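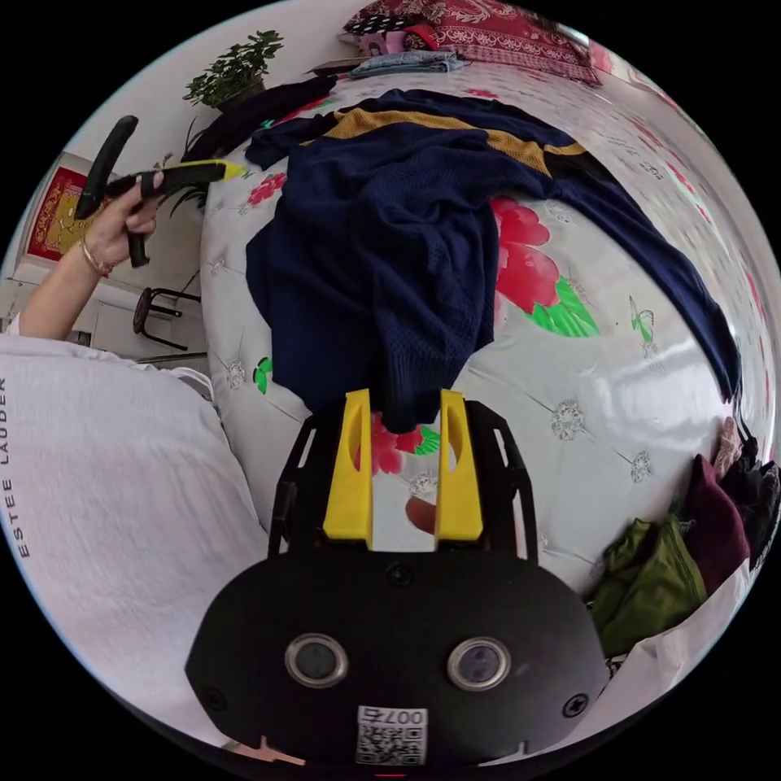

Workshop Practice 189
Handout 3: Twist drills in small bench machines

Scope

These notes cover the choice of a drill bit, the setting of spindle speed and feed, and the checks made before a hole is accepted. Taps, reamers and grinding points are covered in later handouts. All dimensions are metric. Speeds are given in revolutions per minute (rpm) and cutting speeds in meters per minute (m/min).

1. Parts of the drill

A twist drill has a shank, a body and a point. The shank is held in the chuck. The body carries two flutes, which let chips leave the hole and let cutting fluid reach the point. The narrow raised strip along the edge of each flute is the margin. Drill diameter is measured across the margins at the point end, where the body is at its full size. Most drills taper very slightly toward the shank, so a reading taken halfway up will come out small.

The two cutting lips meet at the chisel edge. The chisel edge does not cut well. It pushes metal aside and accounts for a large share of the thrust needed to feed the drill. A thick web gives a stiff drill and a long chisel edge, and large drills are often web-thinned at the point to bring the thrust down.

2. Point angle

The included angle of a general purpose point is 118 degrees. A 135 degree split point starts more easily on a smooth or curved surface and is the usual choice for stainless steel. The length of the point has to be added to the depth of a through hole:

118 degree point: length = 0.30 x diameter
135 degree point: length = 0.21 x diameter

Lip length and lip angle must match on both sides. If one lip is longer, the hole comes out oversize. If the angles differ, one lip does most of the cutting and dulls early.

3. Spindle speed

v = 3.1416 x d x n / 1000

where v is cutting speed in m/min, d is drill diameter in mm and n is spindle speed in rpm. Rearranged for speed:

n = 1000 x v / (3.1416 x d)

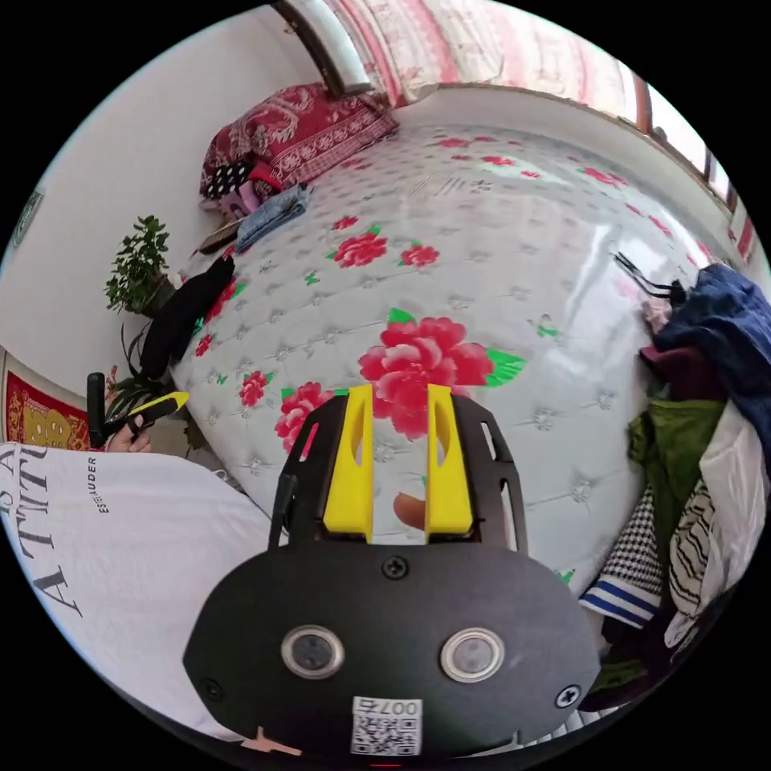
Cutting speed depends on the work material, the drill material and the supply of fluid. For high speed steel drills in mild steel, this course uses 20 m/min. Use a lower value for stainless steel and a higher one for aluminum and brass. Carbide drills are not run on the bench machines in the lab.

Worked example. The second belt position on the Henavier bench drill was measured with a tachometer at 1307 rpm, no load. The largest drill that stays within the course value is

d = 1000 x 20 / (3.1416 x 1307) = 4.87 mm

The next stock size down is 4.8 mm. A 3 mm drill at the same belt position runs at

v = 3.1416 x 3 x 1307 / 1000 = 12.3 m/min

This is slower than it needs to be but does no harm in mild steel. Moving the belt for a single small hole is left to the operator.

Note that the speed plate inside the belt cover gives nominal values. Use the measured values in the lab log for all written work.

4. Feed

Feed is the distance the drill advances in one turn. With a hand lever it is not set directly, but it can be estimated from the time taken. At 0.06 mm per turn and 1307 rpm:

feed rate = 0.06 x 1307 = 78.4 mm/min

A through hole in 20 mm plate with the 3 mm drill (118 degree point) needs a travel of 20 + 0.9 = 20.9 mm. Cutting time is 20.9 / 78.4 = 0.27 min, or 16 seconds. Time spent clearing chips is extra. At this depth the hole is more than six diameters deep and must be pecked.

Feeding too lightly causes the lips to rub. In stainless steel this hardens the surface, and the next pass is harder than the first.
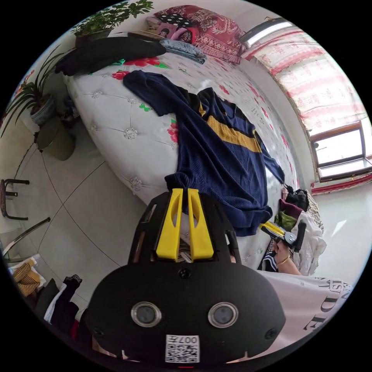
Notes by Zerrin Türkmen
Revised by Tarık Akgül, 2023-11-14

5. Work holding

Clamp the work or hold it in a drill vise that is itself stopped against the column. Thin sheet is clamped over a backing board. The drill tends to grab as it breaks through, when the chisel edge is already out and the lips take a sudden deep bite. Ease the lever just before breakthrough.

Round bar goes in a V-block. Line up the drill with the bar center before tightening, then center punch or start with a center drill.

6. Runout

Fit a straight ground pin in the chuck and set a dial indicator against it 25 mm below the jaws. Turn the spindle by hand with the power off and the plug out. Record the total indicator reading. If it is over 0.10 mm, clean the jaws, refit the pin and repeat. If the second reading is no better, remove the chuck and inspect the taper for burrs.

7. Signs of wear

Rounded outer corners: speed too high, or hard spots in the work.
Chipped lips: feed too high, too much lip clearance, or loose work.
Blue color on the margins: heat, usually from speed too high or packed flutes.
Split web: feed too high, or too little lip clearance.
Squeal with fine powder in place of chips: dull point. Stop and change the drill.

8. For the lab session

Bring this handout, a calculator and safety glasses. Gloves are not worn at the drill. Complete the speed table for all belt positions before the session and write the chosen drill size next to each one. Reports are due at the end of January.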